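Ostska District Amenity Data

Data card and README, release 2

Summary

This package describes the shared amenities of Ostska, a mixed-use district of homes, offices, shops and public open space. It covers parks, footpaths, bike parking, car parks, playgrounds, transit stops and ground-floor retail units. The data is meant for walking-distance studies, site planning and the comparison of building plots. It does not contain sale prices, rents or any record about a household.

The package is maintained by Trustix. Survey work and field checks were done by Drorar under the district mapping agreement.

Contents

amenities.csv — one row per amenity, with type, opening hours and access rules
plots.csv — one row per building plot, with zoning class and permitted uses
paths.geojson — walking and cycling network, split at every junction
walktimes.csv — computed walking times from plot entrances to amenities
CHANGES.txt — edits made between releases
media/ — pictures used on the project pages

Coverage

The survey boundary follows the outer edge of the district ring road. The Tamošiūnaitė block, on the east side of the canal, is included from this release on. Its inner courtyards are private and are listed in plots.csv only. The bus depot to the north is outside the boundary, but its two public stops are kept in amenities.csv so that walking times to transit come out right.

The full package has some 3000 amenity rows. Retail units that were vacant at the time of the survey keep their row and have the value "vacant" in the use field.

Fields in amenities.csv

amenity_id: text, stable between releases
type: one of 8 values, listed in the header comment
plot_id: text, joins to plots.csv; blank for amenities on public land
hours: text, local time, 24-hour clock
access: public, residents, tenants or mixed
step_free: yes, no or unknown
source: survey, permit or owner

Where a permit and the field survey disagree, the survey value is used and the permit value is moved to the notes column. Blank and "unknown" have different meanings. Blank means the question does not apply to that type.

Walking times

Times are in seconds and assume a steady pace on level ground. Signal crossings add a flat 60 seconds each. Stairs are allowed in the default column and excluded in the step_free column. Routes through the shopping arcade are used only when the arcade is open, so evening values for nearby plots can be much higher than daytime ones.

Known issues

Opening hours for small shops go out of date quickly. Treat them as a snapshot.
Bike parking inside garages is undercounted.
Several footbridges share a name in the source permits. Use the id, never the name, as a key.
Playground surfaces were recorded only for sites on public land.
Path widths in the Tamošiūnaitė block come from drawings and have not been checked on the ground.

Loading

All text files are UTF-8 with a comma separator. Read plot_id and amenity_id as text; some tools strip the leading zeros. The GeoJSON file uses longitude and latitude in that order.

Updates

Corrections are gathered through the year and merged in December. Send the amenity_id, the field and the proposed value. Reports without an id are held until the row can be matched.

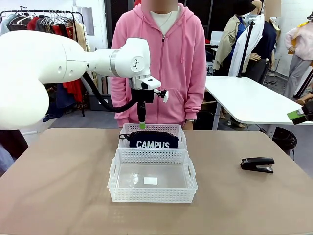 White robot arm with wrist camera and black gripper, above the baskets.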